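Datasets > Tabletop > gosevero-plate-pick > README.md

Search this repository Go Clear

# gosevero-plate-pick

Hi! This is the data card for Gosevero, my teleoperated pick-and-place set. One arm, one plate, one piece of play food, and me on the other end of the controller trying to get the food onto the plate without dragging it across the table. I recorded all of it by remote control – no scripted motions, no planner filling in the gaps.

If you've used my older Iltus set, the folder layout is the same and your loader should just work. The one thing I changed is the gripper value, which now runs from 0 (closed) to 1 (open). In Iltus it was the other way round and I got a lot of mail about it, so, sorry everybody.

## What's in it

- 1,142 episodes, one folder each
- 4 operators (I did the most, and it shows in the early ones)
- a typical episode runs about 30 seconds
- two color views per episode, plus joint positions, gripper value and the operator's commands
- a short text instruction in `task.txt`, usually some version of "put the food on the blue plate"

## The task

Every episode starts with the food on the bare tabletop and the plate somewhere else on the same table. We moved both between takes, and we turned the food as well, so please don't train on the first handful and expect the policy to cope with the rest (I tried it, it reaches for the same spot every time and looks very sure of itself).

The operator brings the gripper in open, lines the fingers up with the short side of the food, closes, lifts, carries, lowers, lets go. Pushing the food up against the rim is marked as a fail even if it tips over and lands inside. Talpur, the control software, logs a button press at grasp and another at release, and you'll find both in `events.json`.

Plate and food on the table, from the two views:

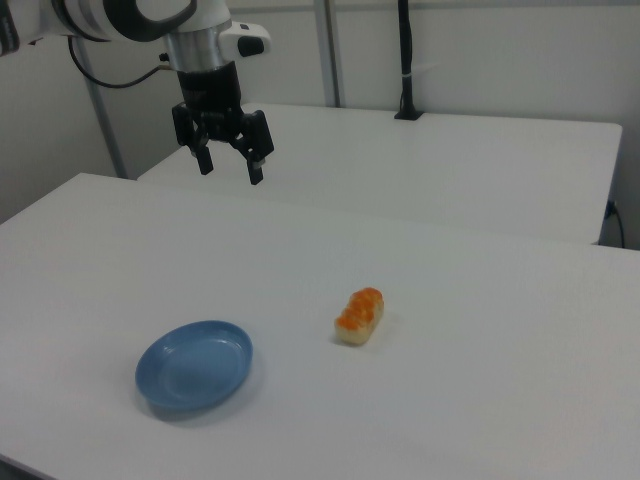
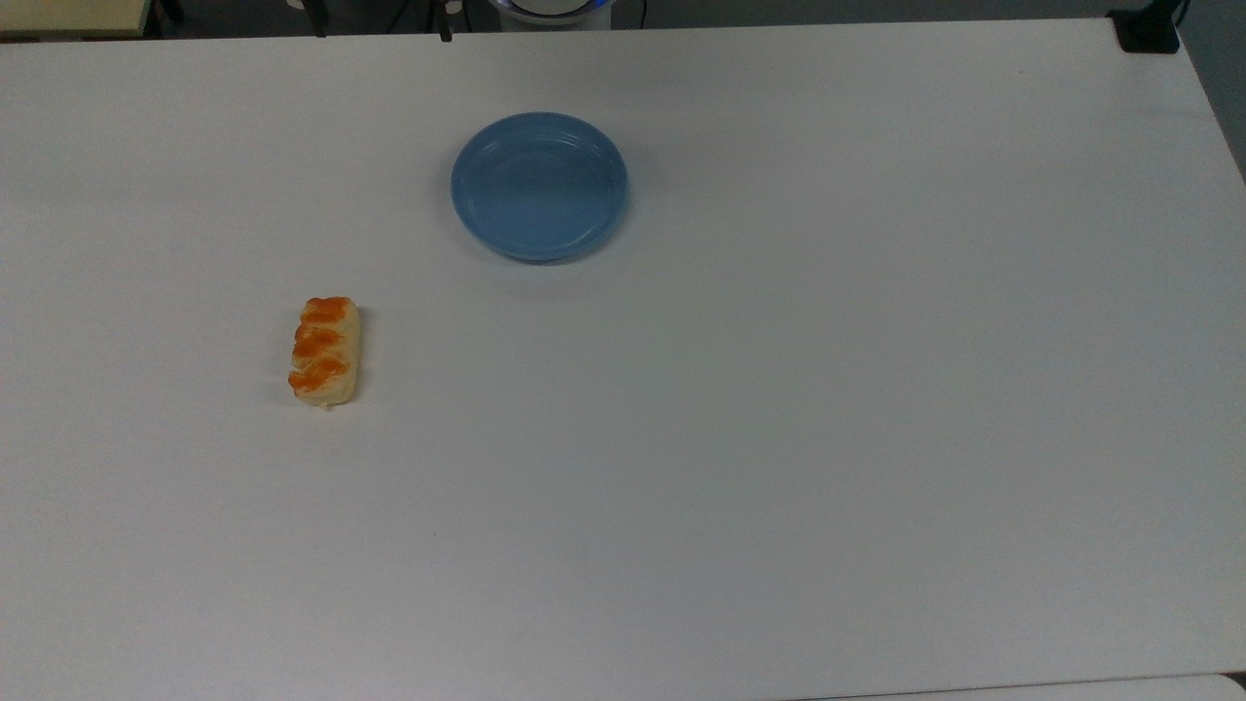

## Loading it

Unzip everything into one folder and point the Jinden reader at it:

 from jinden import read_set
 eps = read_set("gosevero-plate-pick")
 print(eps[0].task)

The two views are saved as separate videos and they don't start on exactly the same tick. Use the timestamps! Matching by row number looks fine for the first second or two and then quietly drifts.

## Known problems

Some of the early takes have long pauses in the middle where I was rethinking the wrist angle. I left them in but flagged them with `pause: true`, so you can drop them or trim them. I get slightly better results with them trimmed.

Lighting is very even through the whole set. Nice for us, less nice if your own lab has a big window.

Failed takes are in `fails/` and are worth a look. Most of them are the food slipping out during the lift – I close too early when I'm tired.

## Thanks and changes

Razia Siddiqui checked every success label by hand and caught plenty that I'd gotten wrong. Any mistakes left over are mine.

31/05/2025 – first public version. I'm hoping to add a second plate color in September, if I can get the arm time.

Contact: open an issue on this page | © Gosevero | Back to top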